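Domestic Objects and Everyday Claims
Handout 7: The small refrigerator
Course reader, Talletti Evening School, 20 December 2024

Read this before the session and bring your own measurements with you. If you have no small fridge at home, borrow one for an evening, or use the one in the staff kitchen at Villa.

1. What is being claimed

The mini fridge is sold on three promises: that it saves space, that it saves money, and that it saves a walk to the kitchen. The third is true. The first two deserve more suspicion than they usually get, and most of this handout is about them.

Take space first. A shop will give you the width, depth and height of the cabinet, and those figures are normally honest. What they leave out is the door. A fridge that takes up very little of a table when shut needs a good deal more when it is open, and you cannot use it shut. Then there is the gap at the back for air, which the instructions ask for and which most owners ignore. Add the two and the "compact" appliance is asking for a fair part of the room.

Take money next. People compare the price of a small fridge with the price of a large one and stop there. The fairer comparison is price against usable volume, and by that measure the small one often does badly. A Himari we looked at for last year's course cost 4000 in local money and held 17 litres by our own measure, door included. Work out the cost per litre yourselves. Then find any full-size fridge in a catalogue and do the same sum.

2. Usable volume and stated volume

Stated volume is what you would get if you could fill the cabinet with water. Usable volume is what you get once you try to put food in it. The difference goes to the shelf, to the curve of the mouldings, to any ice box, and to the awkward slot above the shelf where nothing fits upright.

I have read many times that a wire shelf is better than a solid one because "air circulates". Perhaps it does. I have never seen the claim tested in a cabinet this size, and a wire shelf has a plain drawback that gets less attention: small pots tip on it, and anything that leaks will leak on to whatever is below. A solid shelf keeps the mess in one place. I would not choose a fridge on this point either way.

The shelf's height matters more. A shelf set near the top leaves one tall space beneath it and a shallow one above. That suits bottles. It is poor for anything flat, and people who keep lunch boxes in such a fridge end up stacking them, with the one they want at the bottom.
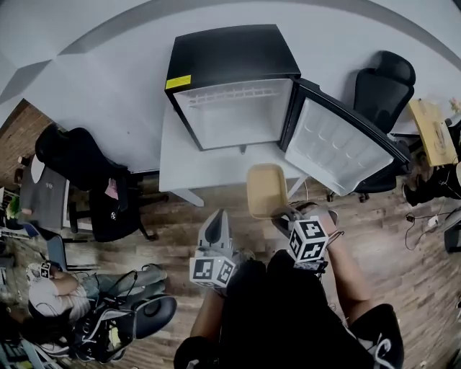

Fig. 1. Table-top fridge with the door open, wire shelf near the top of the cabinet. Tray on the table edge below.

Look at how the door opens in Fig. 1, and at what would have to move if the fridge were turned or shifted along the table. The hinge side is treated as a detail when people buy. It decides where the fridge can stand. Some makers say their doors can be rehung on the other side; try it before you believe it, as the job can take far longer than the leaflet suggests.

A tray is a help when loading. You can set things down on it in the order they are going in, and the door spends less time open. Whether this makes any difference you would notice on a bill is another matter. I doubt it, but the method in section 4 will let you check.

3. The question of colour

Black cabinets are said to look smaller and to hide marks. The second half is wrong in my experience. Fingerprints show on black more than on white, and so does dust on the top, which in a table-top model is close to eye level. White linings are nearly universal and there is a decent reason for it — you can see the spill. I know of no such reason for the outside. Buy the colour you like and do not let anybody charge you extra for it.

4. Exercise

Work in pairs. You need a tape measure, a fridge thermometer, a clock and a tray.

a) Measure the cabinet shut. Measure again with the door fully open. Write down both areas of table or floor.

b) Fill the fridge with ordinary food and drink until you would call it full. Take everything out and estimate its volume from the labels. Leave out anything without a label and say so in your notes.

c) Stand a 500 ml bottle of water in the cabinet for 12 hours with the thermometer beside it. Record the reading at the start and at the end.

d) Load the same items twice, once straight from a bag and once from a tray. Time how long the door is open. Let the cabinet settle between runs.

Do not average your results with another pair's. The cabinets differ, the rooms differ, and an average would hide both.

5. For discussion

Students from the Vurkudham group argued last December that a small fridge wastes less food, as there is no back shelf for things to be lost on. I find this plausible and unproven. Consider what you would have to record, and for how long, before you could say it with any confidence. Consider also whether the same household would simply keep two fridges, which was the case for almost everyone in that group who owned a small one.

Written notes are due at the next session. One side of paper is enough.

Related handouts
Handout 4: Kettles and the half-full problem
Handout 5: Drying racks, indoors and out
Handout 6: What "stackable" means
Handout 8: Shelves, loads and labels

Talletti Evening School, Domestic Objects course | Contact the course office | Back to top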